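Notes from My Desk: The Year I Went Back to Beginner Books

I signed up for a Mandarin class last October, mostly because my neighbor Damir Stan had been going for a year and kept ordering lunch in it at the noodle place on our corner. I was jealous! So I paid my fee, bought a new pen, and showed up at the Popescu Language House with a pretty high opinion of myself. I'd had four years of Spanish in high school and I can still ask where the library is.

Well. By the second week I was lost. I could say hello and thank you, and I could say that I had a younger brother (I don't, but he was in the chapter). The tones were a mess, and the characters all slid out of my head the minute I shut the book. I studied at night after the dishes, and I'd wake up in the morning with nothing left but the word for tea.

Our teacher listened to me moan about this during the break and told me to quit buying grown-up textbooks. She said to get the kind of workbook a first grader uses, with little drawings, where you look at a picture and then say what's going on and then write it down. I was a bit insulted, if I'm being truthful, and I went home and sulked. Then I ordered two of them.

I love them. I really do! A book for grown-ups wants you to check into a hotel and discuss the exchange rate. A book for a six-year-old wants you to say that the rabbit is sad and it's raining. I can do that. I can feel something about the rabbit. And when you have to come up with your own sentence, even a tiny wobbly one, it sticks in a way that the hotel never did for me.
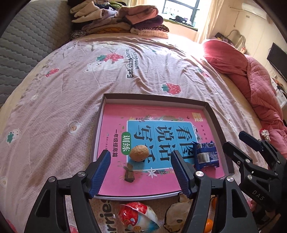
So my routine these days goes like this. I do one page before breakfast, out loud, with the kitchen door closed so my husband doesn't hear me getting the third tone wrong. I say everything I can about the drawing, and when I run out of words I look up two, never more than that. Then I write my sentences by hand. The whole thing takes 17 minutes on a good day (I timed it, I'm that kind of person), and on a bad day I do half and go make toast.

I keep the new words on index cards in an old Juvel cookie tin. Damir uses an app called Flilto for his and swears by it, and he's tried to get me on it more than once. I gave it a week. It sent me a little sad face when I skipped a night and I took that personally, so back to the tin I went. If you like a nudge you might get on with it just fine. My cards don't nudge me at all, though I did drop the tin behind the dryer once and lost most of the food words for a month.

The part I didn't expect to enjoy is the handwriting. My first pages look like a spider fell in the ink. Stroke order seemed fussy to me at the start, and I skipped it, and then of course I had to go back and learn it anyway because my characters kept coming out lopsided. Now I find it calming, sort of like hemming. I put the radio on low and fill a row, and then another one, and I forget to look at my phone.

I'm still slow. I know some 50 characters well enough to write them without peeking, and a bunch more that I recognize the way you recognize somebody from the gym. At the noodle place I got through my whole order last month, and the woman at the counter answered me with a long, friendly sentence of which I caught the word "spicy." I said yes. My eyes watered all the way home, but I ate every bite.

Several of you wrote back after the last newsletter to ask what I'd suggest for somebody starting a language late, and I'm hardly the one to ask, but I'd say go younger than you think you need to. Look in the kids' section. A friend who's learning Italian reads picture books about a goat, and she's miles ahead of where she was with her audio course. Used copies are fine too, as long as the last owner wrote in pencil.

The spring beginner class meets in the upstairs room at Dendance, the old dance studio across from the post office, and there are 10 spots. Bring a notebook with big squares if you have one, and wear socks you don't mind people seeing, since shoes come off at the door. I'll be in the back row with my tin. Come sit by me!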